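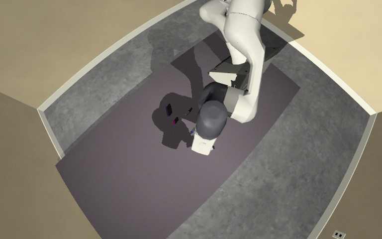 Nilton Zapata wrote to us after the spring round that he had solved the last Gusow puzzle in full, had marked his loop in light pencil, and had received no points for it, and he asked whether the rules on final marks could be set out in one place. The answers that follow were prepared with his letter and similar letters in mind. They apply to all rounds of the Novemon Open and replace the earlier notes for solvers.

Taking part

Who may enter the Novemon Open?

The Open is for individual solvers of any age and any country. Solvers under the age of 16 need the written consent of a parent or guardian, which is given once and remains valid for all later rounds. No previous results are required. Persons who have written or test-solved puzzles for a round may not enter that round, but they may request the booklet after the round has closed and solve it for their own interest.

May two people solve together?

No. Each entry must be the work of one person. Solvers who share a household may each submit an entry, provided that they do not discuss the puzzles until both entries have been sent. Schools and clubs that wish to use a booklet as a group activity are welcome to do so once the solutions have been published.

How are the booklets issued?

Booklets are issued as a file for printing. A paper copy can be sent on request to solvers who have no printer. The file is locked until the solver starts the clock on the entry page. Instructions, with worked samples of each puzzle type, are available in advance and are not locked. Solvers are strongly encouraged to read them before starting, as no extra time is given for this purpose.

The round

How many puzzles are there, and how long does a solver have?

Each round has 16 puzzles and lasts two hours. The puzzles may be solved in any order. They are arranged by type, not by difficulty, and the point value is printed beside the title of each one.

Can the clock be paused?

The clock cannot be paused for any reason. A solver who is interrupted may continue for as long as time remains. If the interruption was caused by a fault on the entry page, the solver should write to the round office on the same day and state the time of day at which the fault occurred. The office may allow a fresh start in a later round. It cannot add minutes to a round already begun.

What is a Gusow puzzle?

In a Gusow, the solver draws a single closed loop through the centers of cells in a square grid. The loop moves horizontally and vertically and never crosses or touches itself. It does not need to visit every cell. The grid is divided into regions by heavy lines, and a number in a region gives the total of turns the loop makes inside that region. A region with no number may contain any quantity of turns, including none. The loop must pass through every region at least once.

In a Gusow, does a zero mean that the loop stays out of the region?

No. A zero means that the loop makes no turns in the region. It must still pass through, and can do so only in straight lines. Many of the wrong entries we receive begin with a misreading of this clue.

What is a Kandpal puzzle?

In a Kandpal, the solver shades cells so that no two shaded cells share a side and all unshaded cells form one connected area. Numbers outside the grid give the total of shaded cells in that row or column. Circles inside the grid may not be shaded. Shaded cells may touch at a corner.

Do all puzzles have exactly one solution?

Yes. Every puzzle is checked by two test-solvers working by hand and then by a computer program. If a puzzle is nevertheless found to have no solution, or more than one, it is withdrawn from scoring for all entries in that round and the ranking is recalculated.

May a solver rely on uniqueness to reach the answer?

Yes. Only the finished grid is scored. A solver may guess, may work backward from an assumed position, or may rule out a pattern on the ground that it would allow two solutions. The puzzles are written so that none of these methods is necessary.

Are computers and notes allowed?

Solving programs are not allowed, and neither are spreadsheets or drawing programs that check a rule automatically. Plain notes, scrap paper, colored pencils, rulers and photocopies of the booklet pages are allowed. The Hiltine grid editor may be used in its plain mode, in which it records marks and makes no comment on them. Its checking mode must be switched off for the full two hours.

Marks and scoring

How should the final answer be marked?

For loop puzzles, the complete loop must be drawn in a line clearly darker than any working marks. For shading puzzles, each shaded cell must be filled or marked with one large cross. Dots, small ticks and numbers in corners are treated as working marks and are ignored. Working marks do not have to be erased. If the markers cannot tell which marks are final, the puzzle is scored as unsolved.

In the case raised by Mr. Zapata, the loop and the working lines had been drawn with equal weight, and two readings of the grid were possible. The original decision stands. The wording in the booklet has since been made clearer, and a sample of an acceptable grid with working marks has been added to the instructions.

How many points can be earned?

The puzzles in a round are worth 875 points in all. A correct puzzle earns its full printed value. A wrong or unfinished puzzle earns nothing, and there is no penalty for a wrong answer. A solver who submits early with every puzzle correct receives a bonus of two points for each full minute left on the clock. The bonus is added after the ranking by puzzle points has been drawn up and is shown in a separate column.

Is there any credit for a small slip?

A single small slip does not cost the full value. If one cell is wrong in a Kandpal, or one segment of the loop is missing in a Gusow, and the correct solution is otherwise plain, the puzzle earns half its printed value. Such an entry does not count as fully correct for the purposes of the time bonus. All other errors are treated as stated in the answer above.

How are ties resolved?

Equal totals are placed in order of submission time, with the earlier finish ranked higher. Time is measured from the start of the solver's own clock. If the times are also equal, the place is shared.

Results and appeals

When are results published?

Provisional results appear once all entries have been marked by hand. Solutions are released with them. A solver who believes that an entry has been marked incorrectly may appeal until the closing time shown at the head of the results page. The appeal must name the puzzle and state what the solver believes to be correct. General requests to review a whole entry are not accepted.

Who decides an appeal?

A marker who did not handle the original entry reviews the scanned page and gives a short written answer. That answer is final. A change in one solver's score can move other solvers up or down, and the ranking should be read as provisional until the word "final" appears above it.

May solvers discuss the puzzles in public?

They may do so once the round has closed. Before that time, please do not post grids, partial solutions, remarks on difficulty or hints of any kind. Accounts of how a puzzle was solved are welcome afterward. Solvers who wish their solution path to be considered for the notes published with the results should number their steps and identify cells by row and column, with the top left cell as row 1, column 1.

The archive

Are past puzzles available?

The archive holds 3,793 puzzles from the Open and from the practice sheets that came before it. All may be printed for personal use. Those from the practice sheets were not tested by computer, and a few are known to have more than one solution. They are marked with an asterisk in the list.

May a puzzle be reprinted in a school or club newsletter?

Permission is normally given without charge if the author is credited and the puzzle is printed without changes. Requests should give the archive number of the puzzle and the title of the newsletter. Use in a book, an app or a paid magazine requires the consent of the author, to whom the office will forward the request.

Does the Open accept puzzles from new authors?

Submissions are read in June for the following year. Each should consist of one grid, its solution and a brief description of the intended opening step. Gusow and Kandpal puzzles are always needed in the smaller sizes. New puzzle types are considered only when accompanied by complete rules and at least two samples. Authors are asked not to post a puzzle elsewhere while it is under review.

Questions not covered on this page may be sent to the round office. Questions about the rules of a puzzle in a round that is still open will be answered only by reference to the printed instructions.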